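Home | Notes | Bench | Standards | About | Contact

House rules for gripper tests in simulation

Gion Fuchs and I have been rewriting the practice sheet we use for simulated manipulation runs. The old sheet was written for a single arm and a bare table. It said almost nothing about kitchens, two-armed robots or walls, and most of what we run now has all three. The new version is called Hernach, after the folder it lives in, and as of August it applies to every run we log.

The sheet covers how an episode is set up, what the operator checks before it starts, and what gets written down when it ends. It does not cover policy training. People keep asking for a training section and I keep saying no.

Rule 1 concerns keep-clear items. Any control that can be pressed, switched or turned is listed before the episode, together with a minimum distance that the gripper and its payload must hold from it. The distance is measured from the outside of the payload. The old sheet measured from the fingertips, and that gave wrong results with anything wider than the fingers. 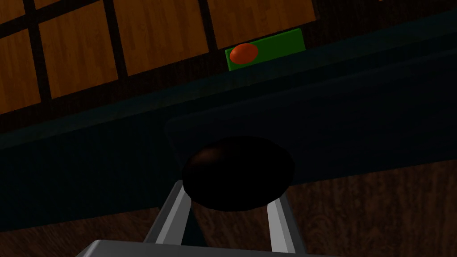
Payload clearance is the number we argue over most. Gion wanted one fixed value for all objects; I wanted a value per object class. We settled on a fixed value plus the payload radius. With a dark ball between the two fingers and a red-orange button on a green plate further back, the operator has to enter the button in the keep-clear list even if the task never mentions it. A contact with a listed control ends the episode and is logged as a violation, regardless of whether the object reached its goal. A contact with an unlisted control is logged as a setup error and charged to whoever wrote the list.

Rule 2 is on lighting. Dim settings are allowed, but the level must be written in the log. We had a batch of 600 episodes from the Plattner set where the light level was left at whatever the last user had chosen. The results could not be compared with anything, and the whole batch was rerun over a Saturday.

Rule 3 is on grip state. The log records the commanded opening and the measured opening as separate fields. A script that fills one from the other is a fault. I found two of those in the Busetti tools and have filed both.

Rule 4 covers two-armed robots, and it is the longest. Both arms are treated as active from the first step to the last, including an arm with no task of its own. The idle arm gets a parking pose and a keep-out volume, and the planner for the working arm has to respect that volume.

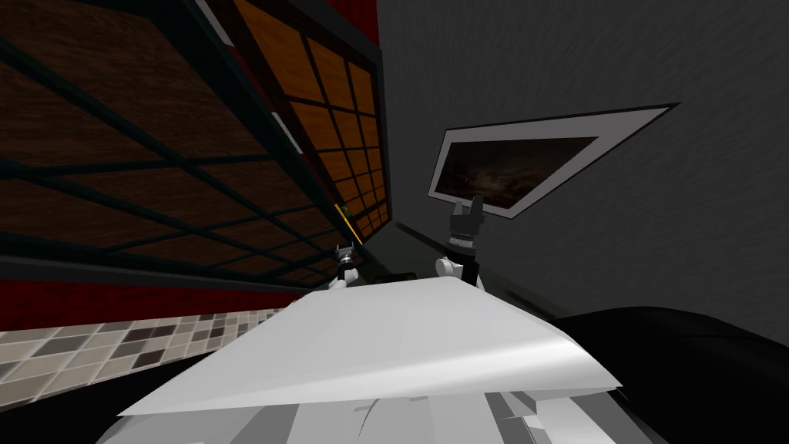

Parking poses cause trouble when they are copied from one layout to the next. A pose that is fine over an open floor may put the fingers against something in a kitchen. With both grippers raised and the fingers pointing up, the picture on the gray wall has to be in the collision model along with the counter and the cabinet. Several of our older layouts carried wall decoration as a visual mesh only, so a gripper could pass through it and the log would show a clean run. Under Hernach every visible mesh within reach of either arm has a collision shape. If the shape is a simplified box, the log says so.

The same rule sets the camera requirement. A fixed view has to show both grippers in the parking pose. If the robot's own body hides one of them, a second view is added. Wrist cameras do not count toward this, although we record them.

Rule 5 is the pre-run check. The gripper is opened fully, held for 10 control steps, closed, and opened again, with nothing between the fingers. The operator looks at the wrist view while this is done. The check fails if the measured opening differs between the first and second opening by more than the tolerance in the sheet. A failed check is repeated once. After a second failure the layout goes back to its author.
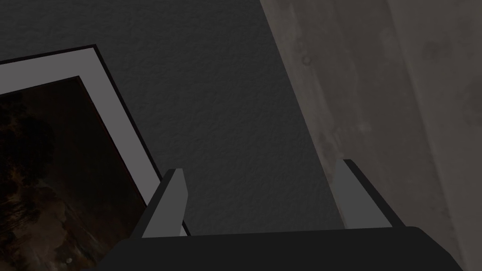
Open gripper, nothing held, gray wall behind.

Rule 6 is on naming. Layout names are lowercase with no spaces, and a layout that has changed in any way gets a new name. Bustadmont exists in 11 versions that all carried the same name until last month. Sorting them out took longer than writing the rest of the sheet.

Still open is the question of soft contact. A finger that brushes a wall at low force is at present a violation, the same as a hard collision. Gion thinks there should be a threshold. I would accept one if the force readings were repeatable between solver settings, and at the moment they are not. Until that is fixed, any contact outside the task list counts.

Related posts
Logging commanded and measured opening
Collision shapes for thin objects
Why the Plattner set was rerun
Parking poses, part 2
Layout names and version numbers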